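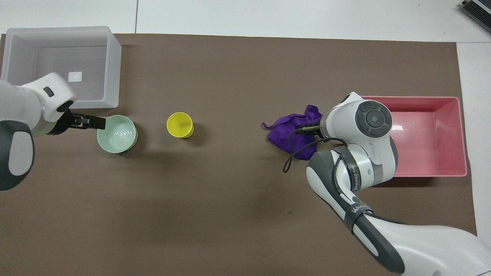
Translucent plastic bin at the corner of a brown mat.

4 min read

Dish lending service to open at second Prunness location

PRUNNESS, 2020-01-03 -- Flarnow, the community dish lending service, will open a second pickup point at Ignacio Hall in Prunness next month. Households, clubs and schools on the east side of town will be able to borrow cups, bowls, plates and cutlery for events without driving across to the original depot on Jirkent Road.

The service lends reusable tableware for birthdays, fetes, sports presentations, wakes and any other gathering where disposable plates would usually be bought. Borrowers collect the dishes clean, use them, scrape them and bring them back. Washing is done by Flarnow staff in the depot kitchen.

In the year to 30 November, the service filled 426 bookings. Most came from private households, with schools and sporting clubs making up most of the remainder. The busiest stretch was the spring fete season, when several weekends were booked out and some groups had to be turned away.

"We had people ringing on the Monday for the weekend after and there was nothing left on the shelf," said Jericho Dizon, manager of Flarnow. "The kitchen at Jirkent Road is a good kitchen but it is small. The second site gives us somewhere to keep stock, and it means people in the newer streets past the creek can walk or ride over for a small order."

Ignacio Hall already has a commercial dishwasher, which was put in when the kitchen was refitted. Flarnow has signed a three-year agreement to use the kitchen and the storeroom behind it on weekday afternoons and on Saturday mornings. Regular hall hirers will keep their present times. The playgroup, the two dance classes and the monthly book sale are not affected. 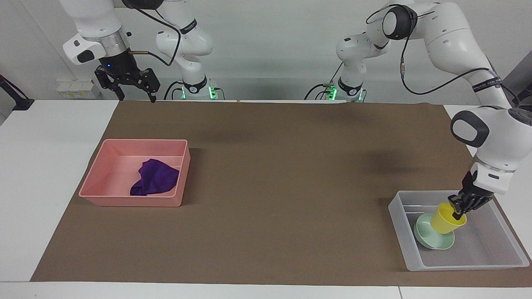
Yellow cup and mint-green bowl at a clear plastic bin.

What can be borrowed

The collection now stands at 1361 pieces. It is a mixed lot, made up of plastic and enamel ware, plain white crockery and a smaller amount of glass. Plastic pieces come in a range of colours and are the usual choice for children's parties and outdoor events. The crockery is lent for indoor use only.

Borrowers can ask for a colour when they book, and staff will try to match it, but mixed colours should be expected for larger orders. Serving bowls, jugs, tongs and cake stands can be added to any booking. Tablecloths are not part of the service, though the team is looking at whether the new storeroom would have space for them.

Each order is packed in lidded tubs with a list of contents taped under the lid. The largest tubs hold 30 litres and can be heavy when filled with crockery. Anyone who would have trouble lifting one should say so when booking, and the order will be split between smaller tubs.

Fees and deposits

There is no change to fees. Registered schools and kindergartens within the shire continue to borrow free of charge. Clubs and households pay a flat fee for each booking, with a refundable deposit that depends on the size of the order. The deposit is returned once the dishes have been checked in.

Chips and scratches from ordinary use are not charged for. Missing or broken pieces are taken from the deposit at replacement cost. Flarnow says this has been needed for only a small share of bookings, and that the item most often missing is the teaspoon.

"Teaspoons go home in lunch boxes, they go in the bin with the cake, I don't know where they all go," Mr Dizon said. "We buy them second-hand now. If anyone has a drawer of odd ones, we will happily take them."

Donations of other items are welcome at Jirkent Road during opening hours. Dishes should be free of cracks and safe for a commercial dishwasher. The service cannot accept crystal, anything with a metal rim, travel mugs or lidded food containers.

Booking at the new site

Bookings for Ignacio Hall open in the middle of this month and can be made by phone or at the Jirkent Road counter. Online booking will follow once the stock lists for the two sites have been joined. Until then, orders collected from one site must be returned to the same site.

Small orders need two days' notice. Orders for more than 30 guests need a full week, and for the fete season the team suggests booking as soon as a date is settled. Dishes are lent for up to four days, which allows for collection before a weekend and return after it. Longer loans can be arranged for school camps.

Borrowers are asked to scrape plates and tip out drinks before packing the tubs. There is no need to rinse. Returns left outside the hall after hours cannot be accepted, as the porch is shared with other hirers and is not locked.

Parking for pickups is at the rear of the hall, off the lane. The front door has three steps. The rear door has a ramp and is wide enough for a trolley, and one will be kept just inside for borrowers to use.

Kitchen work

Some minor work will be done at the hall before opening. A second sink bench is to be fitted, shelves will go up in the storeroom and the old urn will be replaced. The kitchen will be closed to hirers for two days while the plumbing is done -- those with bookings on the affected days have been contacted and offered use of the supper room instead.

Flarnow will hire two part-time kitchen staff for the new site. The positions are for school hours and no experience is needed, though a food safety certificate is helpful. Application forms are at the Jirkent Road counter and on the noticeboard at Ignacio Hall.

Media contact: Jericho Dizon, Manager, Flarnow, Jirkent Road depot, Prunness. Interviews and visits to the depot kitchen can be arranged on weekday mornings.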